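Why Does My Voice Come Back? All About Echoes

Have you ever shouted "hello!" in a tunnel and heard a hello come back? I do it every single time I walk through one, and I'm a grown-up. So let's find out what's going on.

Sound is a wiggle in the air. When you talk, your throat shakes, the air next to it shakes too, and the shaking spreads out all around you. When it reaches somebody's ear, they hear you. When it reaches a wall, a lot of it bounces back, a bit like a tennis ball.

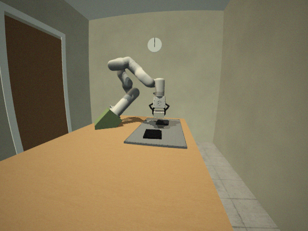
A wooden table in a small room, with a round clock on the back wall.

Now, you might be thinking – my bedroom has walls, so why doesn't it shout back at me? It does! The wall is so close that the bounce gets to your ears almost right away, and your brain squashes the two sounds into one. To hear a real echo, you need the wall to be a good long way off, so that there's a tiny gap between your shout and its copy.

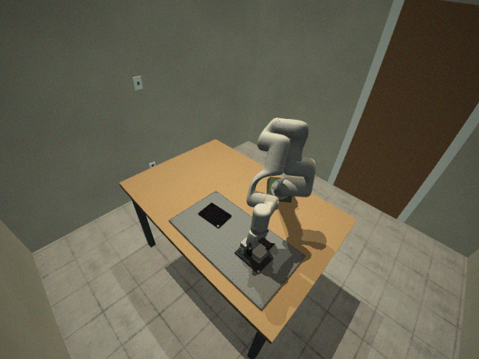
By the Draleo Kids Science Page
Updated September | Reading time: 3 minutes

The best echo I ever met was in the old bell tower at Adasgate. You climb 404 steps (my legs were jelly) and then you clap, and the clap rattles all the way down the stairs and back up again. I stayed up there clapping until my hands were pink.

What the walls are made of matters too. Stone, tile and glass are hard and smooth, so sound bounces off them really well. Curtains, carpets and big squashy sofas are full of little gaps, and sound gets lost in there. If you've ever moved house, you may have noticed how boomy the place sounded before the furniture came in!

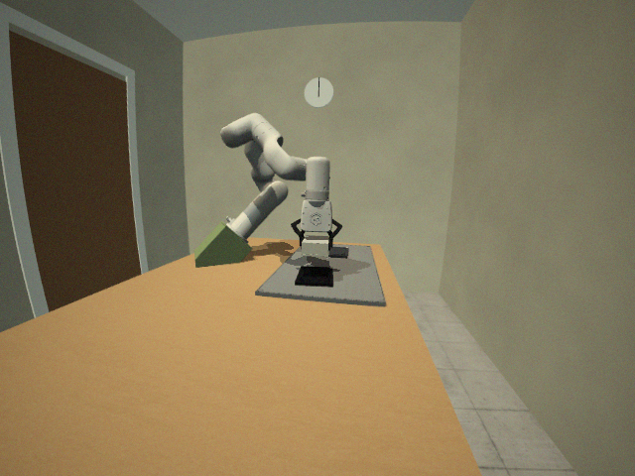 Does an echo go on forever if there's no sofa to stop it? a reader in Okoth wanted to know. Great question, and no. Every bounce loses a little bit of the sound, and the air takes some as well, so the echo gets quieter and quieter until your ears can't pick it up.

Some animals are much better at this than we are. Bats squeak in the dark and listen for the bounce, and that tells them where the moths are. Dolphins do it underwater with clicks.

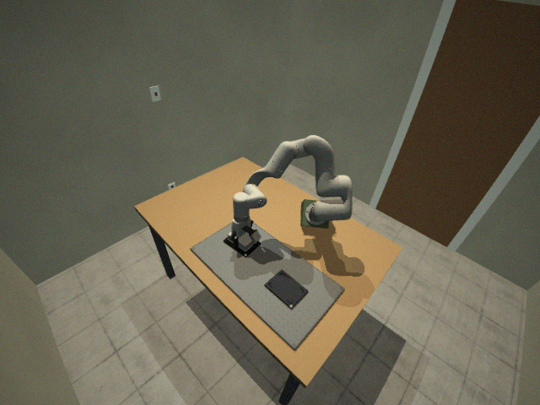

My brother says ducks don't echo, wrote another reader, and I don't believe him. You're right not to! A quack bounces like any other sound. It's just a soft, fading sort of noise, so the echo is hard to pick out.

Try it yourself

You need 2 cardboard tubes, a ticking watch and a big plate. Stand the plate up against some books. Lay the tubes on the table so they make a V shape pointing at the plate, with a small space between the plate and the tubes. Hold the watch at the open end of one tube and put your ear to the other. Can you hear the tick? Now swap the plate for a folded towel and listen again.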